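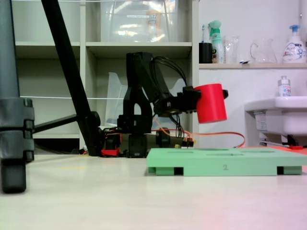
**Call for participants: water use and dishwashing habits in shared kitchens**

Divura is recruiting adults for a household study of hand dishwashing. The study measures how much water, detergent and time people use when washing a normal day's crockery in a kitchen shared with others. It is open to tenants, students in shared houses, lodgers and residents of staff accommodation.

Recruitment closes at the end of August, or earlier if all 208 places are filled.

## Who can take part

You may apply if you:

- are aged 18 or over;
- share a kitchen sink with at least one other person outside your immediate family;
- wash up by hand on 5 or more days a week;
- expect to stay at the same address until the study ends.

Households with a dishwasher are eligible only if it is out of use or serves a separate kitchen. Two people from the same address may apply, but each must complete a separate form. We cannot accept anyone who took part in the Gotari pilot, as the diary has been changed very little since then.

## What you will be asked to do

A flow meter is fitted to the kitchen tap at the start of the study. Fitting needs a standard threaded outlet and takes less than half an hour. If your tap has a pull-out spray or a fixed aerator, say so on the form -- we hold adaptors for most types but not all of them.

You then keep a paper diary for four weeks. Each entry records the start and finish time, the number of items washed, whether the bowl or a running tap was used, and the amount of detergent in level capfuls. Items are grouped by type (cups and glasses, plates, cutlery, pans, other). Please do not change your usual routine, and do not wash other people's items for the sake of the diary.

At the end there is one telephone interview of 40 minutes. It covers how washing up is divided between residents, what counts as clean, and how disagreements are settled.

## Payment

Participants who return a complete diary and attend the interview receive £177. Those who withdraw after the second week receive half. Payment is by bank transfer only. Detergent is supplied by Darwish in unmarked bottles and any left over may be kept. The meter must be returned.

## Consent and data

The meter logs volume, flow rate and temperature. It records no sound or pictures. All residents of the address must be told that it is fitted, and the landlord's written permission is required where the tenancy forbids alterations to fittings. Diaries are stored under a code number and destroyed after five years.

## How to apply

Request a form from Kiprono Rashidi, study coordinator, at the Divura office on Urkov Street, or pick one up at the front desk between 9.30 am and 4 pm. Questions on tap fittings should go to Sơn Hầu in the workshop. Please include a daytime telephone number -- applications without one will be held until the others have been processed.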